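Washing by hand or running the dishwasher half full? (small household, hard water)

Forum: Kitchen and Home > Cleaning

dewanti_p
10 Oct 2019
Hello all. I moved to Zotdale in May and the apartment has a dishwasher, a Nimer, the narrow model. I never had one before. We are 2 persons and we cook almost every evening, but we do not make so many dishes. If I wait until the machine is full, the plates stay there for two days and the smell is not nice. If I run it half full, I feel guilty about the water. My mother-in-law says that I should wash everything by hand and use the machine as a drying rack.

The second problem is the water itself, which is very hard here. The glasses come out cloudy and the dark bowls have a white ring. What do you do in a small household?

Regards,
Dewanti

olga_prata
Run it half full and sleep well. A person who washes under the open tap uses more than the machine does. If yours has a short program, do not use it for things that stayed overnight, use the eco one. It takes forever, but you are in bed anyway.

For the cloudy glasses: did you fill the salt? Many people move into an apartment and never open that cap on the bottom.

ezcalvo
I do not agree with Olga. It depends on how you wash by hand. I use one basin with hot water and soap and one basin with cold water to rinse. I do not leave the tap open. For two persons this is ten minutes, and everything is back in the cupboard before the coffee is ready. The machine needs electricity, salt, rinse aid and tablets, and someone must still empty it.

Also my good plates are from my grandmother and have a gold line. They will never go inside a machine.

olga_prata
Ezequiel, most people do not have two basins, and they do not have your patience. And of course the gold line stays out, I did not say otherwise.

goicoechea_e
I can tell you what I do, in the order I do it. I have the same hard water and I arrived at this after a lot of trying.

1. Scrape, do not rinse. A silicone spatula is better than a fork because it does not scratch the glaze. Put the scraps in the bin, also the rice, because rice swells in the filter.

2. Load the big plates at the sides and the bowls in the middle, all looking to the center. Large plates with a wide rim can stop the spray arm from turning, so push it once with your finger before you close the door.

3. When you take a plate out, hold it by the rim and tilt it up against the light. The white film is difficult to see when the plate lies flat, and on a pale plate you can miss it completely.
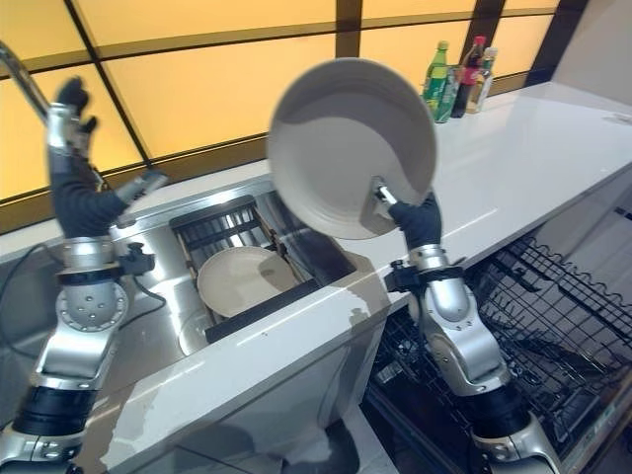
4. If you find film, wipe it with a cloth and a little white vinegar, then rinse. If it goes away it was lime. If it stays, the glaze is probably worn and you cannot repair this.

5. Clean the filter every second week. Mine twists out to the left. Use an old toothbrush.

6. Set the hardness in the machine menu. You can find the number for your street on the website of your water supplier, or call them. With the factory setting my salt was doing nearly nothing.

Emiliano G.

emifigueroa
(Another Emiliano, please do not confuse us.)

Point 6 is the important one. I lost a full set of Lorente glasses before I understood this. They became milky, and vinegar did not help at all. In the shop they told me it was corrosion and not lime, and it comes when the water is too soft and the program too hot. So be careful to not set the hardness too high "to be safe". I did exactly that.

ezcalvo
You see? In a basin this does not happen.

emifigueroa
In a basin I break them, so the result is the same for me.

dewanti_p
Thank you for so many answers. I opened the cap and there was no salt, only water. I bought a bag of Fandus salt, 2 kg, and it took nearly all of it. Is it normal that some water comes out over the edge when I fill it?

I also called the supplier and they gave me 236, but the menu of the machine goes only from 0 to 7. Which unit is this?

goicoechea_e
Yes, the water coming out is normal. Wipe the edge well and run a program immediately, without dishes, because salt on the steel makes rust.

For the unit you must ask them. It can be milligrams per liter, but do not guess. The manual should have a table where you compare the units.

olga_prata
If the paper manual is gone, look on the inside edge of the door for the model number. With it you can find the PDF.

And how full are you running it now?

dewanti_p
Half full, every second evening, on eco. The large pots I wash by hand, in one basin, so Ezequiel can be half happy. I will write again when I have the table.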